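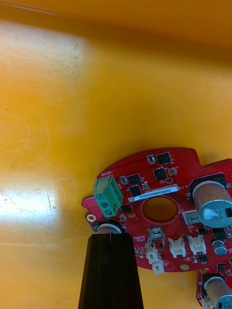
*Red circuit board, orange-yellow surface.*

**1/** OK so I'm back from the Skomeck music cruise and people keep asking me if it was worth the money, so I'm doing the whole thing in one thread. December 2023, seven nights, inside cabin, me and my sister. Get a snack.

**2/** Quick background if you missed my whining in September: we booked this for one reason, and that reason was Flovinine. They're the house band for the season. We've seen them on land a bunch of times and when the ship announcement came out I think I screamed in a parking lot.

**3/** First thing to know is that the big theater shows are ticketed. Free, but ticketed. You grab your slots in the app and the good ones go the minute you board. We were standing in the buffet line with our carry-ons still on our shoulders, poking at our phones. Do that. Lunch can wait.

**4/** We got two Flovinine nights out of the three. The one we missed was the acoustic set and yes I'm still sore about it. Everybody at breakfast the next day was talking about it and I just chewed my toast.

**5/** The first show ran 90 minutes with no break and it was LOUD in the best way. They've got a horn section now! Three people on horns, one of them also plays accordion, and they did the slow version of the harbor song with the ship rolling a little under us. I cried. My sister cried. The man next to us was asleep.

**6/** Sit upstairs, by the way. Downstairs is flat and if somebody tall is in front of you, that's your night. Upstairs left has a rail you can lean on and you're close to the bar.

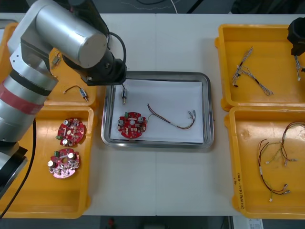 **7/** Speaking of the bar. Drinks are pricey, no surprise there. We skipped the package and paid as we went and I ended the week with a bar bill of 116 dollars, which for me over seven nights is practically sainthood. If you have more than a couple a day, run the numbers, you might come out ahead with the package.

**8/** The place I fell for wasn't the theater at all, it was Fabbri. Little lounge on deck 4, way at the back, easy to walk right past. Piano, a singer, maybe a bass if you're lucky. It seats 80 and most nights half of that was empty until after ten.

**9/** Then the magic hour hits and the crew musicians who've finished their other gigs start drifting in and sitting down with whoever's playing. No schedule for it, it isn't in the app. I asked the bartender which nights and got a shrug. We just went every night (tough job).

**10/** Best moment of the trip for me: the trumpet player from Flovinine turned up at Fabbri in slippers and played two old ballads. No mic. I don't have video and I'm kind of glad, because I'd be watching it right now and not finishing this thread.

**11/** Food: fine! Good soups, great bread, weirdly sad salads. The late pizza window saved us after every show. Get the one with the olives.

**12/** Ports. We did three and the only one I'd go back for is Carkura. You can walk off the ship and be in the old streets in no time, no shuttle, and there's a covered market with a brass band that plays right by the fish stalls. I bought a scarf I didn't need and a jar of something pickled I still can't identify.

**13/** Warning for Carkura though, the hill up to the fort is steep and the steps are slick. Wear real shoes. I wore sandals and came down most of it holding on to a wall.

**14/** Stuff I didn't love: the pool deck DJ who played the same five songs every sea day, the art auction people, and the line at guest services on the last morning. Settle your account the night before.

**15/** Also the silent disco. I know people adore it. I felt like I was trapped in an elevator with my own breathing. My sister went twice.

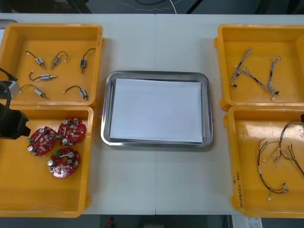
*Yellow trays on either side of the steel one, white table.*

**16/** Would I book again? Yeah, if Flovinine's on it. Without them I'd want to see who else is playing before I paid a deposit, and I'd want a cabin farther from the elevators.

**17/** A few of you asked about going solo. I saw lots of people on their own at the shows and in Fabbri especially. The piano has stools around it and folks talk to you. There's a solo meetup the first evening too, though I didn't go so I can't tell you much.

**18/** Setlists from both nights are in my notes app and full of typos. I'll clean them up and post them under this one when I've done my laundry.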